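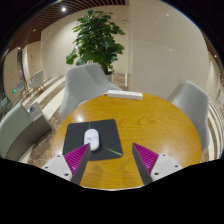
Raquel Amaral – maintainer, Erdale handhelds
last touched: May

README – gripper 2, setup, upkeep, repair

Covers the second hand-held gripper only. Gripper 1 has the old fingers and its own readme, don't mix the two up, the pad screws are different lengths and you will crack a mount.

Written fast between sessions. Fix what's wrong and put your name in the changelog.

What's on it

Two fingers, mirrored. Each one is a white angular mount, a dark grey finger plate, and a purple ridged pad on the front of the plate. Pads face in. With the fingers open you should see both tips in the lower part of the picture, angled toward the centre, with a clear gap between them. The round table shot is what a good view looks like, mouse sitting between the tips. If one finger shows more than the other, go to Camera tilt.

The dark curved border across the bottom is normal for this lens. Don't crop it. Wallex's importer looks for it and throws the whole session out if it's gone.

Parts

Mounts – printed in house, white only. Colour matters, the tip tracker was tuned on white.
Finger plates – dark grey, bought in from Ó Dubhghaill. Left and right are NOT the same part, check the letter on the back.
Pads – purple, from the same sheet. Cut 2 at a time so a pair wears together.
Screws – small bag in the top drawer. Spare holes in the mounts are for the old plates, leave them empty.
Trigger spring – last one is on the tool. More on order.

Setup, start of day

1. Charge overnight. 15 minutes on the charger gets you through a warm-up and not much else.
2. Wipe both pads, damp cloth, no alcohol. Let them dry before you close the fingers.
3. Squeeze and release the trigger 20 times. Feel for grit. Grit = stop, see Sticky trigger.
4. Zero the opening. Fingers fully open, hold the side button until it beeps. Then fully closed, same again. Order matters.
5. Lens cloth on the lens. People skip this one and it's the one that ruins footage.
6. Take one check shot over the table you're going to use. Save it with the session.

Check shot

Put something small and light coloured on something dark. White mouse on the black mouse pad works well, the edge of the mouse is easy to judge against the pad. Hold the tool so the object is just past the tips, fingers open, don't grab yet.

Look for:
 – both pads visible, ridges sharp enough to make out
 – object sharp
 – background readable. In the shot at the top you can make out the armchairs and the plant behind the table, and the small exit sign way off on the left. That's plenty.
 – glare. Glossy wood throws the ceiling lights straight back at you. Some shine is ok. If it washes out a fingertip, move round the table before touching exposure.

Exposure is locked at setting 13. Leave it there. If you really have to change it, write it in the session notes or the Zondia export comes out with mismatched brightness and somebody spends an afternoon on it (me).

Camera tilt

Loosen the clamp a quarter turn, no more. Nudge until the fingers sit even left and right. Tighten, take another check shot, compare. Redo step 4 afterward, the zero drifts when the clamp moves. Yes every time.

Changing pads

Swap when the ridges go smooth at the tip or a corner starts to lift. Always both sides.

Peel from the bottom edge. Scrape leftover glue off the plate with a plastic card, metal scratches the coating. New pad goes on ridges out, flush with the top of the plate. Press for a full minute, then leave it 2 hours before gripping anything. I know. Plan for it.

Don't trim a pad while its on the plate. That's how the current left plate got its nick.

Cracked mount

Usually at the screw holes, usually from overtightening. Hairline between two holes – finish the session, then replace. Anything that flexes – stop now.

Take the plate off first, then the mount. Print files are in the mounts folder, use the newest one, ignore the one called final. Snug the screws by hand with the short driver. No power driver on this tool ever.

Sticky trigger

Nearly always fluff off fabric. Blow it out, work the trigger, blow again. Still sticky, open the side cover and brush the slide. A dab of dry lube, no oil – oil finds its way to the pads and you'll be changing those too.

If one finger lags the other the link has slipped. Needs the jig, bring it to me.

Known issues

 – Beep is very quiet in big rooms. Watch the light instead.
 – Battery reads full for ages then drops off a cliff.
 – Right finger clicks when cold. Harmless so far.
 – Zero is lost if the battery is pulled, so redo step 4.

Changelog

May – new pads both sides, clamp screw replaced, check shot section rewritten – RA
before that – see the paper log, havent typed it in yet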